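Home | About us | Our work | Safety | Join us | Contact
Print this page | E-mail this page

About Calinari

Hello! I'm Jayanthi Kartha and I run Calinari, a small outfit that teaches robots to do household jobs. We started with 2 people and a borrowed bench, and there are nine of us now (plus more cable than I care to think about). Most about pages give you the highlights. I'd like to tell you about the July we lost, as it explains a lot about how we work.

We were doing a tidying project for a client called Stelten — pick things up, put them away, over and over. Someone holds a pair of grippers and does the job by hand, the gripper positions get recorded, and later an arm learns from the recordings. We'd saved 1,083 runs and were feeling pretty pleased with ourselves. Then we put the first trained model on the arm and it shut its fingers 7 centimetres to the left of everything. On the second try it drove straight down into the bench, bent a finger and carried on pushing until Manurung, our engineer, hit the stop button. He'd been leaning over to look, too. No one was hurt, but I didn't sleep much that night!
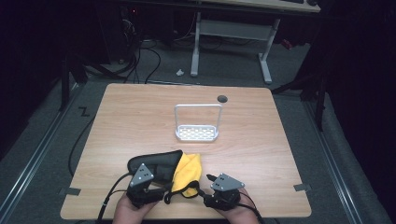

Our fault came down to one cable. It had been snagging as people moved, and each tug had shifted the sensor on the left gripper a tiny bit in its mount, so the recordings drifted further out as the weeks went on. Each gripper still has its own black cable running off the table, so you can see why we fuss over them. Soft things like the yellow cloth and the black pouch are where people reach and twist the most, and that was when the worst tugs happened. We binned the lot and began again.

These days we check the sensor mounts before each session and again after lunch. The arm has a force limit that cuts the power by itself, and you don't lean over it while it's live, even if you own the company. Zarkley, our logging tool, flags any run where the two grippers disagree about where they started. It's a bit keen and stops us more than it should — I've learnt to live with that.

If you'd like to hear the longer version, or you've had a similar mess of your own, do drop me a line through the contact page. Stelten are still with us, by the way.

Filed under: Who we are, Lessons learnt, Robot safety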